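Re: Anyone else's housekeeping job getting automated?

zchaudhry
Joined: September

We do home cleaning and tidying at Minhas, 12 of us on the crew. Since we started training the tidying robots I come home less worn out and a lot more curious! I spend half my shift doing bedrooms with the hand-held grippers so the system can learn from it, and you really start noticing your own hands. How you pinch a sheet, how you lift a sweatshirt by the hood. I love it.

okska_fan
Glad it's fun, but you're training your replacement. Cullmont did the same with us in the laundry and 2 people lost their evening shifts.

zchaudhry
That's rough, sorry. Here the hours stayed the same so far -- what changed is who does what. Raphaël used to only strip beds, now he checks everyone's recordings and got a raise for it.

R_Ferrand
Small raise! And my wrists still complain by 2 o'clock. Fun work though, I'll give him that.

moplady8
Do you fold slower with that thing?

zchaudhry
Way slower at first. My first week a pile of clothes took forever, now I barely think about it. Kids' rooms are my favorite because no two are alike (pillows, blankets, clothes all over the place),

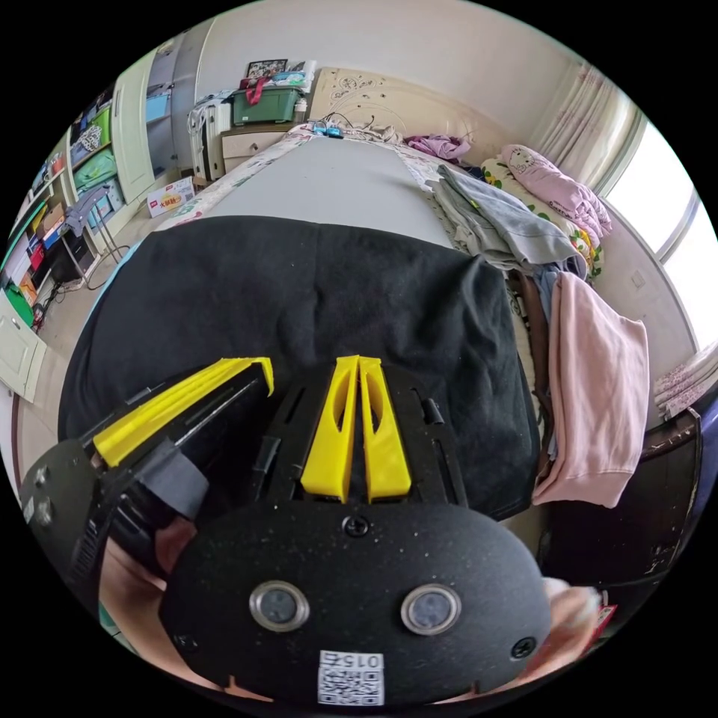

and you have to decide what goes first every single time. I usually start with the clothes and leave the pillows for the end. Raphaël does it the other way and we argue about it over lunch.

okska_fan
Pillows first, obviously. Still want to see your hours next year.

zchaudhry
Fair enough, I'll post them.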